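The quiet coast, at a price

Clerodcombe wants to be found. The village sits at the end of a lane off the Brovport road, and until a few years ago its holiday trade came to a campsite, a pub with four rooms and whatever spare cottages the owners could be bothered to let. Now there are 24 villas on the hill, sold under the name Pamarden, and a brochure that uses the word "secluded" on almost every page.

I'm not sure what they are secluded from. From my terrace I could see into three other terraces, and hear a fourth. 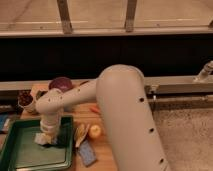
A white robot arm reaching into a green tray on a wooden tabletop.

The villas themselves are decent. Beds are firm, the showers are hot and the pool is clean, if smaller than the photographs led me to expect. But "sea view" covers a lot of ground here. Mine was a strip of grey between two roofs, best seen standing up. A week in August costs £2,398 before cleaning, linen and something called an arrival fee, and I never found out what the arrival fee was for. I had, after all, let myself in with a code.

Then there is the food. "Self-catering" is a generous term when the nearest proper shop is in Brovport and the last bus back leaves at ten to six. 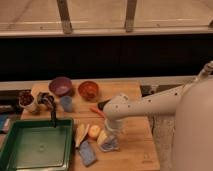

My advice is to stock up before you turn off the main road, and to treat the welcome hamper as a snack. For dinner out, Šimko does a good fish stew and a very good dumpling, and charges what you'd pay in a city. It was full both nights I tried in May, mostly with people from the hill.

The parish had 1,041 residents at the last count and is expecting 3,930 summer visitors. The developers call this a boost. The woman behind me at the bus stop called it the end of parking.

Would I go back? In October, perhaps, when the rate drops by half and the cliff path is empty. I'd book the pub.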